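Night receptionist for a small animal clinic

Clindari is a veterinary clinic with over 24 years of work in the town of Dutach. We are looking for a night receptionist to join our team of six. The post is part-time and permanent.

You will answer the telephone, greet owners at the door and write their details in our booking system, Hidix. Many people who come at night are worried about their animal, so a calm voice is very important to us.
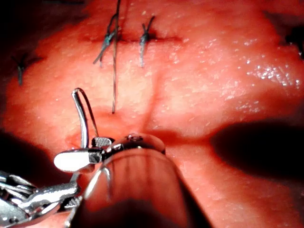

The shifts are from ten in the evening until six in the morning, two or three nights each week. A veterinary surgeon and a nurse are always in the building. You will not be asked to do medical work, but you should feel comfortable in a place where operations are done.

What we ask from you:

- Good spoken English. A second language is welcome.
- Experience with customers, in any kind of shop or office.
- Patience with Marty, our clinic cat, who likes to sleep on the keyboard.
- No strong fear of blood or wounds.

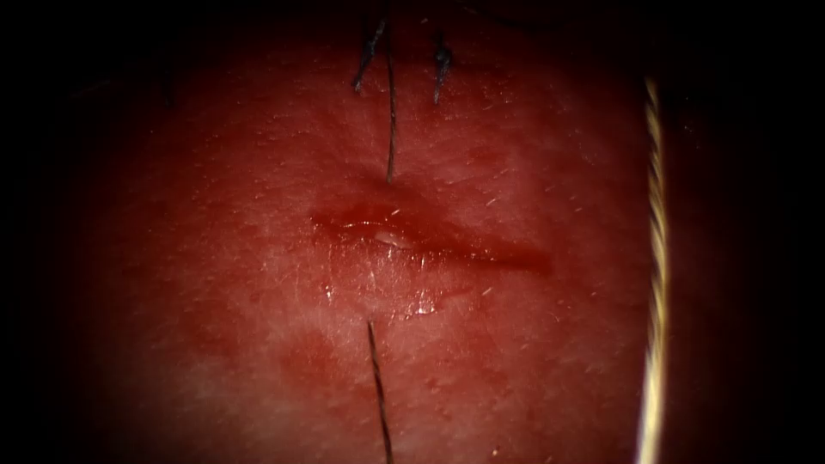 How to apply

Please send a short letter and your CV to the clinic before Sep 19, 2024, and write the reference 788 in the subject. Interviews are held at the clinic and take half an hour. Travel costs can be paid back if you keep the ticket.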